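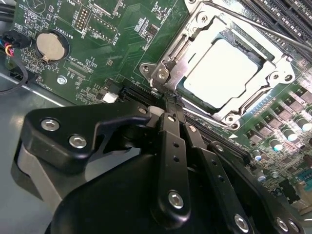

Carleen Goodwin replied:
I would not use the old office towers for backups at all. Idle draw is the problem. A small box uses a fraction of the power and takes up one shelf.

afiq_ong
Depends on the hours. Ours wakes at night, pulls the changes and shuts down again. Over December it was on for 143 hours in total. At that level the purchase price of a new unit matters far more than idle draw.
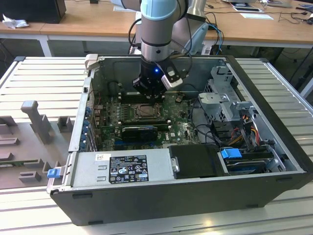

The part that does need checking is the disk. I run a full surface test before anything goes on it, then repeat after a month. One had 503 reallocated sectors and still passed its own health check. It went for scrap.

Roxana G.
Same experience. I ignore the pass/fail result and read the raw counts. Any increase between two tests and the disk is out. 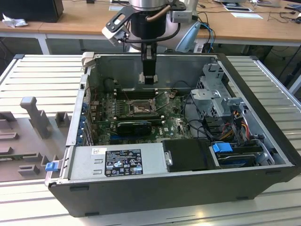
Suryani Simanjuntak disagreed on that point: a small, stable count is acceptable if there is a second copy elsewhere, and throwing disks out early costs more than it saves. What she would not accept is a backup that has never been restored.

Carleen Goodwin
Agreed on restores. Which software? We moved from Stikus to Lodero and the restore logs are much clearer.

afiq_ong
Lodero here too, version 4. Test restore of 329 files picked at random, checksums compared against the source.

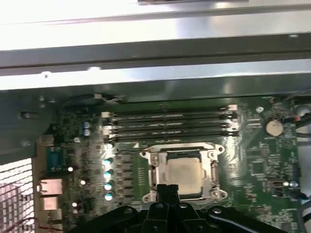

Two failed last time, both with very long path names. Shortening the top folder name fixed it. I have not tried the long path setting.

Jin-sol Bae
The long path setting only applies to new jobs. You have to delete the old job and make it again.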